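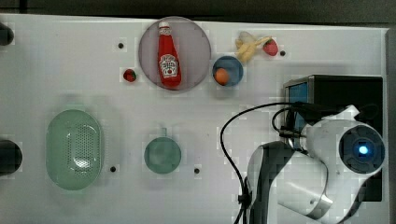
Ketchup bottle and plate on a white tabletop.

Home | Region | Lodging | Trails | Press | Contact

Last updated: August

Press Office, Karkis Regional Tourism

KARKIS ADDS BOOKING FOR LUGGAGE TRANSFER ON THE SZALAI TRAIL

Karkis, August – Karkis Regional Tourism has added luggage transfer to its online lodging system. Guests walking the Szalai Trail can now reserve a room and the onward transport of their bags in a single transaction. Transfers were previously arranged by telephone with each inn.

The service covers the full 91 kilometers of the trail between Karkis and Noder. It connects 11 overnight stops, all of which are listed in the system with current room availability. Bags must be tagged and left at the front desk by 9 a.m. Delivery to the next stop is completed by 4 p.m. the same day. The weight limit is 20 kilograms per bag. Bicycles, skis and animals are not carried.

Transport is operated by Markis, a carrier based in Noder. Tags are issued at check-in and carry the booking number and the name of the next inn. Changes to a route can be entered online until 6 p.m. on the evening before travel. After that time, changes are accepted by telephone only and depend on vehicle space.

There is no Saturday delivery to the two stops above the Noder reservoir, where the access road is closed to commercial vehicles. Bags for these stops are delivered the following morning.

A printed trail map showing all transfer points is available free of charge at the tourist offices in Karkis and Noder. Orders of up to 100 copies for inns and travel agencies can be placed with the press office.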